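Jorum Sermon and Prayer Transcripts: Data Card
Release 2, 2 April 2025

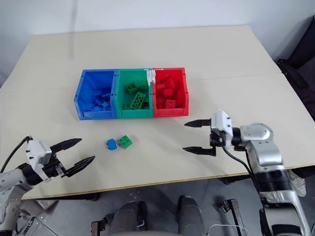

Blue, green and red storage bins on a beige table.

Summary
Jorum is a text collection of Sunday sermons and public prayers from the Mangundap church network. It holds 4000 passages drawn from 59 congregations. All text is in English. Passages translated from another language carry the value "tr" in the source field.

Files
passages.csv holds one passage per row
churches.csv holds congregation codes and regions
refs.csv holds Bible references linked by passage ID

Fields
id, church_code, season, type, source, text. The type field is either sermon or prayer. Season follows the church calendar; services in December before Christmas Eve are coded "advent".

Preparation
Recordings were typed by hand and checked against the audio by a second reader. Names of church members were replaced with [NAME]. Hymn lyrics were removed. Verse references were converted to one style with the Gruretti script, version 8.

Known problems
Rural congregations are underrepresented. Some long sermons were split in mid-argument. References to the Psalms may be off by one where the preacher used a different numbering.

Use
Free for study and teaching. Do not try to identify speakers. Resale is not allowed.

Contact
Farah Wuisan, Lodlow archive desk. Report errors with the passage ID and the corrected text.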